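The second bin took me longer to sort out than the first. I bought two of them in November, both blue, with orange handles, and told myself one was for soft things and one was for everything that needs a battery. That was the whole plan.

The soft bin filled itself. The other one had a single item assigned to it, the white box with SNOOZE printed sideways near the bottom, which had been living on the windowsill and getting knocked off every morning at 6:40.

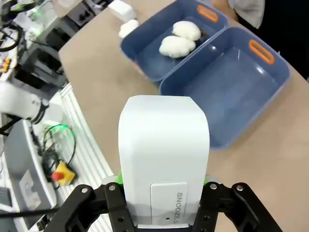 Zixuan Liang thinks one bin would have been plenty, and that small electronics ought to go in a drawer where they don't get scratched. Maybe so. I had a drawer like that in Lenderville and never found anything in it again.

What I like about open bins is that I can see the bottom. They stay side by side on the table, touching, and if something doesn't belong in either one it has to sit out until I decide. The little cloud plushes are still in that category – one has a metal ring on it and should go with the keys, the other is just a cloud with a face. The white container with the dotted pattern is also waiting. It would fit in a bin, but then it would take up most of the room.

I've spent $40 on this so far and I'm not buying a third bin. Labels next, if I can find the tape.

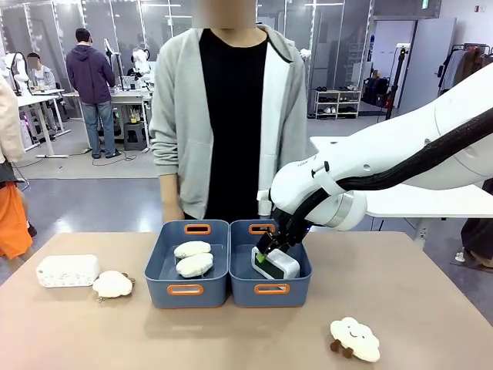
Soft things left, battery things right, clouds undecided.

Omprakash Negi asked if the handles get in the way when the bins are pushed together. They don't.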